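Bed clutter

Bed clutter is the everyday name for the stuff that ends up living on top of a bed, as opposed to the stuff that belongs there. Sheets, pillows and blankets don't count. Phones, remotes, chargers, papers, yesterday's shirt and the pen you lost in March do. I started this entry for our household wiki because the old one was a single line ("things on the bed, see Laundry"), and I have a lot more to say about it than that!

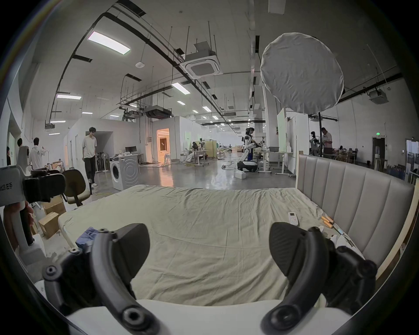
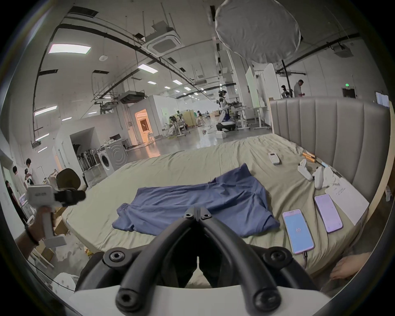
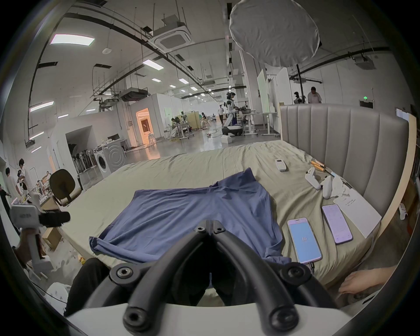 Types

Most people who write about tidying sort clutter by room. I like Hrefna Dalsgaard's way better, which sorts it by how the thing got onto the bed in the first place. She has three groups and I've been using them for years.

Droppers are things that come out of your hands or pockets when you sit down. Phones are the big one, and then keys, receipts, pens and loose tissues. They tend to land near the edge, within arm's reach.

Parkers are things you put down on purpose and mean to come back for. Remote controls and game controllers are classic parkers, and so are tools, if somebody was fixing a shelf and needed a flat place to set things (guilty). They drift up toward the headboard, and the small ones slide into the gap behind the mattress if there is one.

Layers are the soft stuff: a shirt, a pair of shorts, a towel. Layers are sneaky because they hide the other two. I once spent an entire evening looking for a remote that was under a sweatshirt I had moved twice.

Clearing a bed

There are two schools here. The first one, which I learned from Aníbal Henao back when we shared an apartment, is clothes first. Pick up every piece of fabric, shake it over the bed, and either fold it right there or send it to the hamper. Now you can see what you've got. Small hard things go next, and paper goes last, flat, with nothing on top of it.

The other school is small things first. Védís Kárason swears by this one and uses a shallow Plodeck tray, the one with the low lip, carrying it up one side of the bed and down the other. Her argument is that a shirt needs room to be folded and you don't have room until the hard stuff is gone. On a big bed I don't think it matters. On a twin I've come around to her way.

Either way, unplug a charging phone before you move it. Pulling on a phone with the cord still in is how I bent the end of my last good cable.

Folding on the bed

A made bed is the best folding table most of us own. The mattress gives a little, so press with your whole forearm and not just your fingertips. For a shirt, lay it face down with the hem toward you, smooth it from the middle out, bring in the sides, then fold up from the bottom. Shorts only need one fold down the middle and one across. Wrinkled sheets underneath do make it harder, and I usually give the sheet one good tug at the corner before I start.

Tufted headboards

If yours has those upright padded channels, run a hand along the seams now and then, and the strip of mattress just below. Mine has given back a guitar pick, a cough drop and 6 hair ties in one go. A vacuum with the brush attachment does the rest. Some people hang a Nevari pocket over the side of the bed frame to hold the remotes, and I did too until the pocket got so full it became its own category of clutter.

See also: Nightstand; Laundry chair; Charging cables, where they go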